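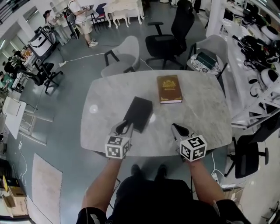
Pre-purchase safety and planning checklist: hand-held grippers and tabletop stations
Site: Hestau, second floor work area
Equipment under review: Zelix hand-held gripper pairs, quoted through Datberg
Status: comments added December 28, 2025. Purchase not approved yet.

How to read this: each line is marked OK, OPEN or NO. OK means I would sign it. OPEN means somebody has to bring me something in writing. NO means we don't spend money until it changes.

1. The quote

1.1 Price per pair stated in writing – OK
$400 a pair. Fine. I have no quarrel with the price of the hardware, and that makes me look harder at everything else on the page.

1.2 Spare jaw tips included – NO
Quoted as "available." Available at what price, and how long do they take to arrive? Jaw tips are the part that touches everything and they will wear. Datberg has been asked for a number and sent back a brochure.

1.3 Marker cubes replaceable without sending the unit back – OPEN
The tracking depends on the printed patterns on those cubes. A scuffed face could mean a bad session, and I'd like to know who notices and how soon. The sales sheet says "durable." I'd accept a price for a replacement cube and one page on how to fit it.

1.4 Support plan – NO
$249 a month, starting in February, whether or not the grippers leave the cupboard. Strike it, or get a plan we can pause. At that rate the support costs more than a pair of grippers before we reach spring.

2. Table and working area

2.1 Table corners rounded or padded – OK
Rounded. Keep it that way if a second table is ordered. The Imai table in the catalog has square corners and costs more, so I don't see the argument for it.

2.2 Tabletop free of glare – OPEN
There is a bright spot of reflected light on the tabletop, off to one side of the black box. If the tracking cameras care about that, we need a matte cover or a different light. If they don't, I want Datberg to say so in an email. A cover is cheap, so put it in the budget now and argue about it later.

2.3 Operator can sit at the table without reaching hard – OPEN
Check with a short operator and a tall one. The book sits farther back than the box, and the far item is the one to measure. Nobody's shoulder should be doing the work the chair could do.

2.4 Test objects listed and replaced on a schedule – OPEN
A box and a hardcover book are a fair start and cost us next to nothing. They don't tell me how the grippers do with anything soft, thin or heavy. I would not buy more than 2 pairs on the strength of boxes and books.

3. Floor and cables

3.1 Power strips off the floor – NO
There is a power strip on the floor near a table leg, with cords plugged in. Mount it under the counter or the tabletop.

3.2 No cables across open floor – NO
One white cable crosses the floor toward the chairs behind the table. White on gray is easy enough to see when you are looking down. People carrying equipment don't look down. Cord cover or reroute, before the order goes in.

3.3 Rugs flat and secured – OPEN
The pale rug needs grip tape on the underside. Check the edges too.

3.4 Tripods clear of walkways – OPEN
Tape a footprint on the floor and keep the legs inside it.

4. Storage and counter space

4.1 Counter has room for the new equipment – NO
The long white counter is already covered with devices, and there is a cluster of black cables at one end. The plan says "existing counter" and budgets nothing for storage. Add a shelf unit and labeled bins or take the extra pairs off the order.

4.2 Headset-style units stored off the counter edge – OPEN
Hooks or a tray. Small money.

5. People

5.1 Closed shoes – OK

5.2 Sleeves clear of the jaws – OPEN
Write the rule down. Short or fitted sleeves, nothing dangling at the wrist.

5.3 Break schedule posted – OPEN
The plan assumes sessions of 4 hours with the grippers in hand. I don't believe that figure and I doubt whoever wrote it has held a pair for that long. Redo the staffing budget with real breaks in it.

6. Recommendation

Buy one pair, no support plan, after 3.1 and 3.2 are fixed and rechecked. Hold the rest until Datberg answers 1.2 and 1.3. If the Zelix discount runs out while we wait, let it.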